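**Trasora Completes Spring Service of Block-Sorting Cell**

Sat 23 May

The Trasora automation laboratory has completed the scheduled service of its bin-picking cell, which had been out of regular use since March. The cell is built around a KUKA arm fitted with a multi-fingered gripper and is used for grasping trials with painted wooden blocks.

The work was led by Siu-fong Su, equipment supervisor, with Chak-lun Mok responsible for cabling. Technicians renewed the cable ties along the wrist, checked the finger joints for play and replaced one worn bearing supplied by Femach. The controller log showed 3260 operating hours at the start of the service.

Particular attention was given to the position of the bin. Earlier test runs had shown a drift of 8 millimeters from the taught position, enough to cause missed grasps near the walls. The bin was returned to its reference position, clamped to the table and measured again before the arm was released for trials.

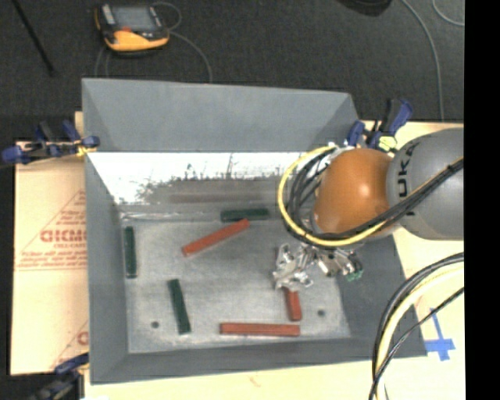
*The KUKA arm reaches into the clamped bin, with green and reddish-orange blocks on the bin floor.*

Following the mechanical work, the cell completed 737 picks at reduced speed over two shifts. The laboratory recorded 21 missed grasps, a result within the limit set for return to service. Full speed will be restored after the results have been reviewed.

"The clamps must be checked before each shift, and any movement of the bin must be entered in the log," Su said. Users who wish to reserve time on the cell should contact I-hsuan Mok at the laboratory office.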